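Kategorie: Arbeitsstätten / Prüfpraxis
Lesezeit: 3 Minuten

Checkliste Werkstatttische und Standplätze, mit Anmerkungen
Stand: 24. Januar 2023
Bearbeitung: Marjorie Wragg, Standort Biltstead

Geltungsbereich: alle Arbeitstische in Halle und Nebenräumen. Regale und Leitern werden getrennt geprüft. Prüfintervall: 12 Monate, bei Tischen mit elektrischem Anbau 6 Monate.

1. Standsicherheit
[ ] Tisch steht auf allen Füßen, kein Kippeln bei Druck auf die Ecken
[ ] Stellfüße gekontert
[ ] Schrauben der Querstreben fest
Anmerkung: Bei drei Tischen der Serie Harum waren die Kontermuttern von Hand drehbar. Nachgezogen. Wiedervorlage im November.

2. Tischplatte
[ ] Keine Ausbrüche, Risse oder abstehenden Kantenbänder
[ ] Oberfläche frei von Öl und Kleberesten
[ ] Zulässige Flächenlast angeschrieben und lesbar
Anmerkung: Auf dunklen Platten sind Ölfilme schlecht zu erkennen. Mit hellem Tuch abwischen und das Tuch beurteilen. Kratzer ohne Grat sind kein Mangel. 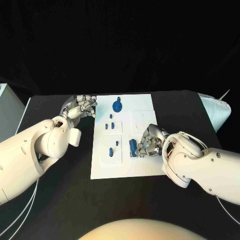
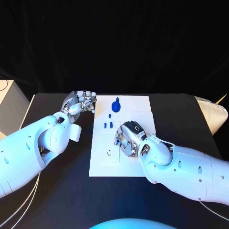

Schwarze Tischplatten, Bestand Biltstead.

3. Elektrischer Anbau
[ ] Steckdosenleiste fest montiert, nicht lose auf der Platte
[ ] Zuleitung ohne Quetschstelle, Zugentlastung vorhanden
[ ] Prüfplakette gültig
Anmerkung: Bei einem Tisch Typ Dawber lief die Zuleitung unter einem Stellfuß durch. Tisch gesperrt, Leitung getauscht, Freigabe durch C. Ackroyd. Hintereinander gesteckte Leisten gelten als Mangel der Stufe 2, auch bei geringer Last.

4. Beleuchtung und Blendung
[ ] Beleuchtungsstärke am Arbeitspunkt gemessen, Wert eingetragen
[ ] Keine Spiegelung im Blickfeld bei üblicher Sitz- oder Stehhaltung
[ ] Leuchtenabdeckung vollständig
Anmerkung: Gemessen wird auf Plattenhöhe, Sensor waagerecht. Das Messgerät vorher einlaufen lassen.

5. Verkehrsfläche
[ ] Durchgang hinter dem Arbeitsplatz frei
[ ] Matten liegen plan, Ränder nicht aufgebogen
[ ] Not-Halt und Feuerlöscher ohne Umweg erreichbar
Anmerkung: Mehr als 11 Matten wurden ausgesondert. Ersatz über Nilier bestellt, Lieferung steht aus.

Mängelstufen
Stufe 1: Behebung bis zur nächsten Prüfung
Stufe 2: Behebung innerhalb von 6 Arbeitstagen
Stufe 3: sofortige Sperrung, Eintrag ins Tischbuch, Meldung an die Hallenleitung

Das ausgefüllte Blatt verbleibt beim Prüfer, eine Kopie geht in den Ordner am Halleneingang.

Kommentare

Malcolm Inskip
Zu Punkt 1: Drehmoment für die Kontermuttern fehlt. Handfest reicht bei den alten Füßen nicht.

Marjorie Wragg
Wird ergänzt. Bis dahin gilt das Herstellerblatt.

Brenda Pilkington
Zählt ein Rollwagen mit festgestellten Bremsen als Tisch? Bei uns wird das unterschiedlich gehandhabt.

Maureen Furnival
Wir prüfen Rollwagen mit und tragen die Bremsen unter Punkt 1 ein.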